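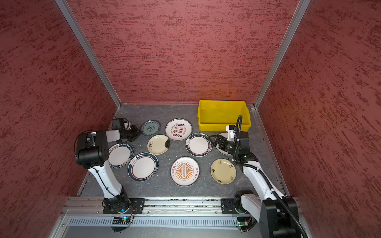 Kilto finished the second division season with the best shot chart in the group and only the fourth best record. I have been through all their home games, and the cause is mostly spacing. Picture round plates spread over a dark grey floor with a yellow bin towards the back right: if the bin is the basket, most of the plates are places a player could stand, and few of them are good places to shoot from. Kilto used the good ones. They gave the gains back on the offensive glass, as their forwards were too far out to rebound.

My log covers 2394 possessions. Against a zone they scored on 33 per cent of trips when the corner was filled before the first pass, and noticeably less often when it was filled late. Unside defended this best, dropping the weak-side guard early and leaving the top of the arc open.

Engelhardt tried the same in the return fixture and lost by 8. Their centre had two fouls inside the first quarter, so I would not read much into it.

The away games at Drernmont are missing from the log. The recording has no sound and the game clock is unreadable, so I could not match it to the score sheet. I will try again in July, when the league reissues the sheets.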